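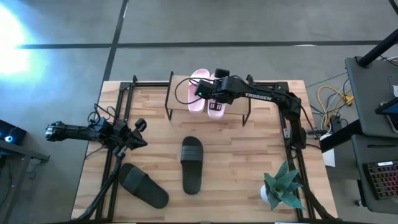 About Gritero

Gritero writes control and planning software for two-arm manipulation. We do not build arms. Customers bring their own hardware, and our code runs between the vendor driver and the task.

The company was started by Marloes Mulder and Henk Postma, who had both worked on motion planning and were tired of rewriting the same glue code for every cell. Marloes leads planning. Henk leads perception and the test bench.

What we make

Grarnano is the planner. It takes a joint state and a goal for each arm and returns a pair of time-stamped trajectories that share one collision model. Replanning runs at 30 Hz. If a plan misses its deadline, the controller holds the last safe segment and logs the fault.

Rendard is the perception layer. It merges wrist and fixed camera views into one object list, with a pose and a confidence value per object. Calibration is a separate command-line tool and can be rerun without stopping the controller.

How we test

Every release goes through a regression set of 233 tasks, 127 of which need both arms. Footwear is a standing category. Slides are soft, the strap deforms under a finger, and a pair has to be matched by color and by side before it can be placed on a shelf. Shoes stacked on one another are a separate case, as the lower one is partly hidden from most views and the contact points are hard to estimate. 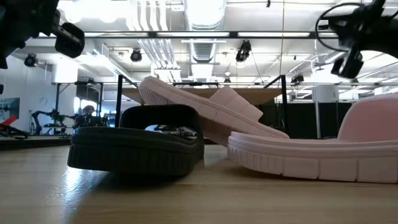

Working with us

We license per cell, source included. Integration in eastern Europe is handled by our partner Văduva, who also maintain the driver packages. Bug reports should include the log bundle and the software version. Open positions are listed under Jobs.

Page last revised September 22, 2019.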